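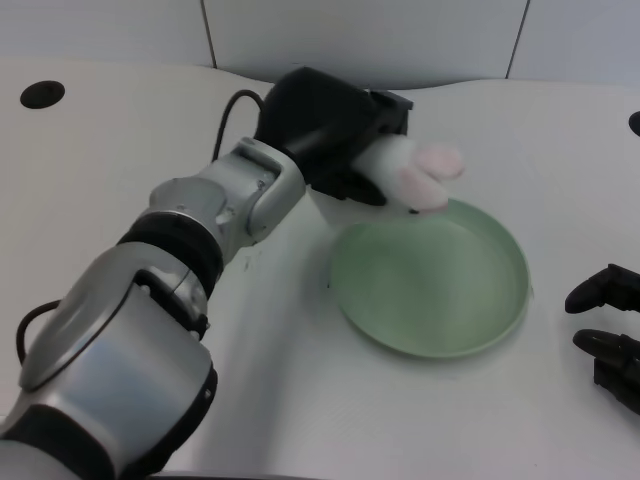 I have two kids and a floor that is never clear, so when people ask me whether machines can do chores yet, I think about tidying up. Vacuuming was the easy part. Picking things up is harder. A stuffed toy with pink ears over a green plate is a fair test, because plush squashes and a plate doesn't. I paid $60 for a talk on this in December, and Jaqueline Ventura, the speaker, said soft things are still where most of her time goes. My own floor vacuum, a Gradier, treats a sock as a wall.

I would pay $1,539 for something that cleared the living room by itself. I would not pay $2,486 for something I had to stand next to.

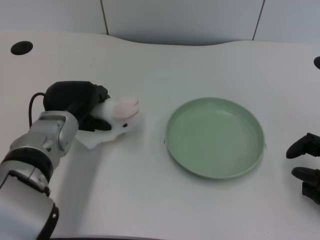
Would I buy a chore robot this year?
I'm going to wait. Twenty minutes with a laundry basket every night still gets the job done at my house.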